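Attendance Is the Wrong Number

Outpatient mental health programs are judged mainly by attendance. A group that fills its chairs is called healthy, and a group that doesn't gets merged or cut. I think this is a poor way to run group therapy, and the reporting forms most clinics now use make it worse.

Take the Kestidano form, which our region adopted in November. It asks for sessions offered, sessions attended and the reason for each absence, chosen from a short menu. It has no field for whether the person spoke, whether they stayed to the end, or whether they had met anyone in the room before. A client who sits silent through 5 sessions scores the same as one who used them to get through a bad month.

The defense is that attendance is easy to count and hard to dispute. Both points are true. The Dunik clinic logged 635 group visits last quarter, and I have no doubt the total is correct. It also logged 104 absences, nearly all marked "client choice." That label covers a bus that didn't come, a shift that ran late, a panic attack in the parking lot and a group the client disliked. A program manager can do something about at least two of those, but the form has merged them before the manager sees the page.

Group size is the other problem. When funding follows visits, groups grow. Past a certain size each member gets a few minutes of airtime, and the quieter ones get none. The leader begins to manage turns, and the hour becomes a class. Classes have their uses. They should be billed and described as classes.

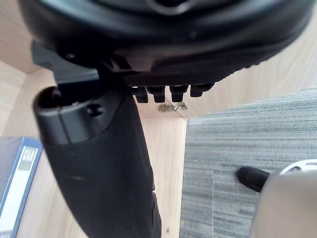 What I would change is modest. Split the absence menu so that transport and work hours have their own lines. Cap process groups in the contract, with a separate rate for skills classes. Ask each client two questions at the end of the month — did you say what you came to say, and would you come back to this group — and report the answers next to the visit count. The Liao program does a version of this on paper, and staff there enter the answers in one afternoon.

Self-report has known faults. People are polite to their therapists, and some will answer yes to everything. A weak measure of the right thing can still be read alongside a strong measure of something else, provided the two are kept in separate columns.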